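Table tips for the snack-packing task
Clorkdale Robotics Club, build and practice notes
Posted by Tímea Jakab, 2021-12-17

These are the notes from this term's practice, tidied up so the new members can use them. Most of it is household stuff. The code gets the attention at meetings, but a lot of our failed picks came down to how the table was laid out.

Clear acrylic

Cosmetic and nail polish stands are cheap and they hold snacks well. The trouble is fingerprints. Wipe them with a damp microfibre cloth and one drop of dish soap, then a dry cloth. Don't use window cleaner with ammonia in it, as it clouds acrylic over time. Paper towel leaves fine scratches and the depth readings get worse every month you keep doing it.

If a stand slides when it gets bumped, put a strip of rubber shelf liner under the feet. Double-sided tape works too but takes an evening to get off. Warm it with a hair dryer on low and roll it with your thumb.

Set the stand on a diagonal if the arm reaches it more easily that way. Chocolate bars lie along the tier, small boxes stand up in their own compartments, and anything round goes near an end.
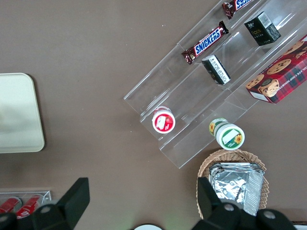 Sointu Karppinen wrote in to say that round tins are better kept off the tiers altogether, and that at her school they put a ring of weatherstrip foam under each one so it can't roll. She also said to keep a few duplicates of every chocolate bar in the fridge, as the ones on the table go soft under the lights and the fingers leave dents.

I've tried the foam ring and it works. Cut it a bit smaller than the tin and join the ends with a dab of hot glue. On the fridge, let the bars come back to room temperature before you use them, or the wrapper sweats and gets slippery.

Baskets

Woven baskets look nice and are hard on grippers. A fingertip can catch in the weave and drag the whole basket. Run your hand around the rim and snip any loose ends with nail scissors. A dab of white glue keeps the cut end from fraying. Shallow baskets are easier for a beginner's program than deep ones. To get crumbs out, turn the basket over and tap it, then use an old toothbrush.

Foil

Foil throws bright spots at the camera and they move when the arm moves. Turn the dull side out. If it's still too bright, crumple it lightly and smooth it flat again, then wrap. Replace it when it tears. We buy the Massawe catering roll and keep it in the bottom drawer.
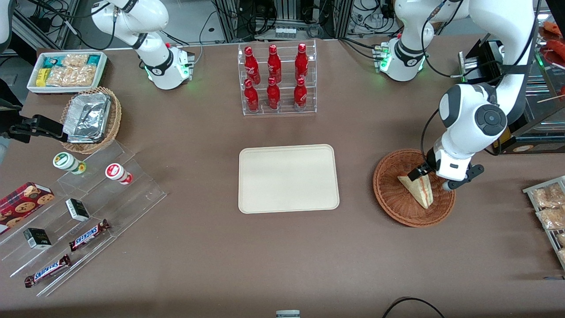 Trays and the tabletop

Pick a tray with a raised rim and rounded corners. Mark where it goes with small bits of painter's tape at two corners, and peel the tape up at the end of the day so it doesn't bake on. Wash trays by hand. Ours from Protemport warped in the dishwasher.

A matte tabletop is best. Go over it with a barely damp cloth before each run and look for crumbs from the side, with your eye down at table height.

Cables

Hook and loop ties, not zip ties. You will be moving things in March before the regional and you don't want to be cutting zip ties next to a signal cable. Leave enough slack for the full reach of the wrist, then move the arm by hand through its range with the power off and watch for anything that pulls.

Bags and bottles

Chip bags that have lost air are hard to pick. Swap them out. Tall bottles go at the back and short ones in front, caps done up tight. Anything with a sticky neck gets a wipe with warm water.

Packing up

Food goes in the lidded Grorkaseo tub, and nothing from the table gets eaten. Write the date on the tub with a grease pencil, which rubs off with a dry cloth.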